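Emel Quilted Mattress, Double

Home > Bedroom > Mattresses > Emel Quilted

In stock. Product number 532. Page last updated Jun 13, 2020

We've carried mattresses from Pintér for a long time, and the Emel is the one we keep steering people toward when they come in saying they just want a good plain mattress and don't want to learn a new vocabulary first. It's white on top, dark gray along the side, quilted, medium-firm, and it looks tidy even before you've put a sheet on it. We like it a lot!

What you get

One mattress, ready to use. It comes flat (never rolled, never vacuum packed), so there's no waiting a day for it to puff up and no smell of a factory in your bedroom. The Emel has a pocket spring core with a layer of foam over it and a quilted cover stitched on top. The springs are a little firmer across the middle third, where most of your weight goes.

The cover

The quilting is what people comment on first. The stitching makes rounded, scalloped shapes, something like a child's drawing of clouds, repeated over the whole sleeping surface. It's pretty, and it does a job too: the padding stays where it was put, and you don't end up with a hollow on one side and a lump on the other.

The white top is finished with a dark gray edge. I was a bit doubtful when the first samples came with that gray (the older model was white all over, and I liked it), but it has grown on me completely. It hides the scuffs that any mattress picks up going around a stair landing, and it gives you a clean line to tuck a sheet under.

Keeping it clean

The cover is sewn on and can't go in the washing machine, so a little regular care goes a long way. It's nothing hard. Each time you change the bed, take everything off, look the surface over and brush away whatever has collected there. Crumbs, lint, bits of wrapper, hair pins, sand if you live near a beach: all of it likes to settle in the stitched grooves. A soft hand brush and a plain dustpan are all you need. Hold the rim of the pan down against the cover and use short strokes toward it, following the curves of the quilting. Keep that brush for the bed only, please, and don't use the one that does the fireplace.
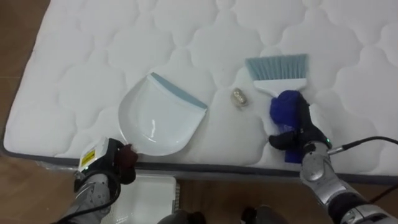

Boglárka Kozma wrote to us that she had been vacuuming hers every Sunday with the floor nozzle and had started to see little loops of thread coming up along the seams. She went over to a soft brush in July and hasn't had a new one since. Her only complaint is that the pale cover shows every last crumb, and that her kids have been banned from eating toast in the big bed.

We'd second the brush. If you do prefer a vacuum, use the small upholstery head on the lowest setting and lift it between strokes instead of dragging it. Loose threads should be snipped close with nail scissors. Don't pull them, even if it's tempting!

Spots and spills

Blot first with a dry white cloth. Then use a cloth wrung out in cool water with one drop of mild dish soap, working from the outside of the spot inward, and blot again. Leave the bed bare until the cover is fully dry, which can take most of a day in a cool room. No bleach and no steam cleaner, and go easy on spray-on stain removers, as they can leave a ring that's worse than the spot was. Baking soda is fine for smells. Sprinkle it on thinly, leave it a few hours, and brush it off the same way as the crumbs.

Changing the bed without a mess

This is my own method and you're welcome to it. Put an open laundry basket on the floor by the foot of the bed before you touch anything. Pull off the pillowcases, then whatever small things have gone astray under the covers (socks, washcloths, somebody's pajama top), and last of all the sheet, folding it in toward the middle so the crumbs stay inside it. Everything goes straight in the basket. Then you can get at the whole top with the brush, do a quick wipe where it needs it, and put the clean bedding on.
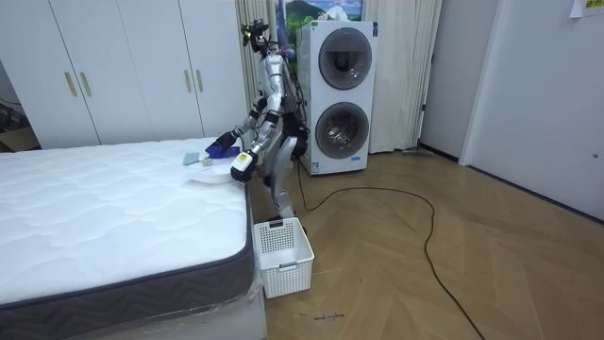 A basket with holes in the sides is best if your laundry waits a day or two before it's washed, as damp towels get some air that way. We sell one from Bruron that holds a full set of double bedding with room left over, and you'll find it under Laundry. Any basket you already own will do the job, though.

Setting it up

Choose a flat base or a slatted one with gaps no wider than your hand. Two people should carry the mattress, on its long side, and please don't bend it to get around a corner. Take the shipping plastic off before you sleep on it, as the cover has to breathe. You can leave the plastic on while you're painting or moving furniture around the room, but get it off within the week.

Turn the mattress head to foot once a month for the first half year and every season after that. It has one sleeping side only, so don't flip it over. A good trick is to write the date on a bit of masking tape and stick it to the bed frame, where you'll see it the next time you change the sheets.

Goes well with

The Dramik mattress protector is our favorite of the ones we've tried. It's thin and quiet, it doesn't crackle when you roll over, and it comes off for the wash at normal temperature. The elastic is strong enough for the depth of the Emel, which can't be said of every protector on the shelf. If you have small children or a coffee habit, I'd get it on day one.

Details

Size: double
Depth: 11 inches
Feel: medium-firm
Cover: white quilted top, dark gray edging, sewn on
Turning: head to foot only
Trial: 100 nights at home
Price: $1,249, old mattress taken away if you ask when ordering

Questions about delivery go to Chidubem Lawal at the warehouse desk. For anything to do with feel, size or bases, ask for Ditte Bundgaard in the store. She has slept on the Emel herself and will happily tell you where it's softer than the firm one beside it. Both are in Tuesday through Saturday, and the display bed is up on the second floor, past the lamps. Shoes off and lie down for as long as you like.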